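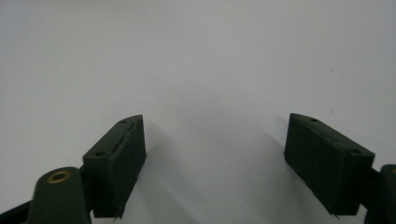 Two gripper fingers, open wide and waiting for something to hold.

How does a robot pick things up?

Try picking up a pencil. Easy! Your fingers bend, your skin squashes a bit, and your brain works out how hard to squeeze while you think about lunch. Robots find this much harder, and my job in Preston is trying out different grippers to see which ones are good at which jobs. A gripper is the robot's version of a hand.

The one I'm testing this month has just two fingers. I call it Tiltska, after the label on the box it lives in. It's dark green, and each finger has a flat side that faces the other one. Pinch your thumb and first finger together and you've got the idea.

Flat fingers or bendy ones?

I compare Tiltska with a gripper called Tuncer, which has soft, bendy fingers. Both get the same 13 things to lift, from a wooden brick to a boiled egg (I do the egg last, for obvious reasons). Every object gets six goes with each gripper, and I write down every drop.

Flat fingers are brilliant with bricks and boxes, as two flat sides press nicely against two more. Balls are trickier! A ball only touches a flat finger at one small spot, so it can roll out. Bendy fingers wrap round it a little, but they go wobbly with heavy things.

The see-through problem

Clear plastic is my favourite test. You can spot a clear pot because you notice its edges and shiny bits, and you already know what pots look like. A camera has a tougher time. Put a clear pot on a white table and most of what the camera gets is white table. Look in the top right corner of the next picture and see how long it takes you to find the plastic one.

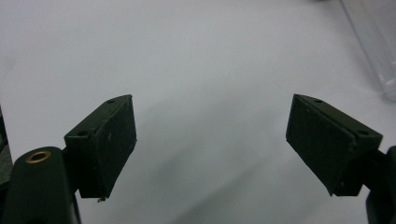 Try it yourself

You'll need two wooden rulers, a friend and some bits and bobs from round the house. Hold one ruler in each hand and use the ends as your gripper fingers. Lift a rubber, then a sock, then a grape. Next, wrap a rubber band round each ruler end and have another go. Which things got easier? Write your drops in two columns, one for plain rulers and one for rubber bands, and swap places with your friend when you've done the lot.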